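Water back on at Lamont Road after two days, but leaflet row rumbles on

October 4, 2011

Taps are running again in the streets off Lamont Road after a burst main left 1,217 homes with low pressure or no water at all. Engineers from Tristia Water finished the repair shortly before six this morning and the last of the bottled water was taken away from the library car park by lunchtime.

Residents are still being told to run the cold kitchen tap for a few minutes before drinking from it. Cloudy water is just air, the company says, and should clear in a glass. Brown water – run it longer, and ring if it's the same after an hour.

The pipe went at the junction with Esto Street, where the road has been dug up three times since July. Cast iron, laid before the war. A split along the underside, and a hole in the carriageway big enough to swallow the front wheel of a delivery van, which it did. Driver unhurt.

Mhairi Cruickshank lives four doors up and was one of the first to ring it in. "I heard it before I saw it, a sort of roaring," she said. "Then the kerb was gone and it was coming down past the postbox like a burn in spate. I rang at ten past five in the morning and they asked me for a postcode. I said you'll not need one, follow the water."

Her cellar took in a foot of it. So did the cellars either side, and the back store at the Tosteder bakery, which lost its flour and has been shut since. The owners hope to open again at the weekend, with a short range to begin with. Rolls, no cakes.

Most people managed. Kettles filled from bottles, baths skipped, washing up left in the sink til the pressure came back. Harder for those on upper floors, where several flats had nothing at all for the whole of the two days and bottles had to be carried up four flights. The lift at Lamont Court was out of order aswell, though that had nothing to do with the burst. 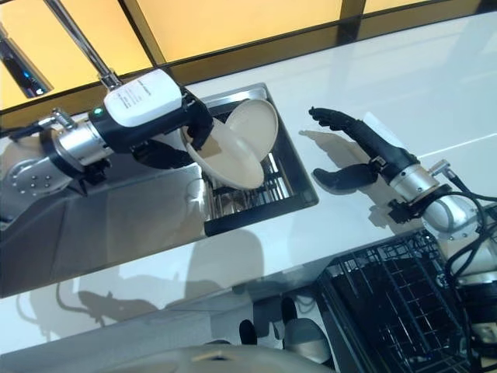 Tempers are shorter over the leaflets. Tristia said some 2,000 were put through doors on the first afternoon, giving the times and places for bottled water. Plenty of people say they never saw one. Others got theirs the day after, with the wrong car park on it – the old one behind the swimming baths, which closed last year and has a locked gate.

"I walked down there with a shopping trolley," said one man in the queue at the library, who didnt want to be named. "Came back with an empty shopping trolley."

The company has admitted the mistake and says the address came from an old list. A spokeswoman said customers on the priority register had bottles brought to the door and that this part of the plan had worked well. Two residents at last night's meeting in the church hall disagreed, loudly. Both are on the register, both say they went without until a neighbour stepped in.

Compensation will be paid automatically as a credit on the next bill. Flooded cellars are a separate claim, form from the website or by phone. Keep receipts and take photos before throwing anything out.

Esto Street stays closed to traffic until the surface is relaid. Buses 2 and 9 are going round by the station meanwhile, stopping outside the chemist. Pavements are open on the north side only.

No date yet for replacing the rest of the old main. It is on the list, Tristia says.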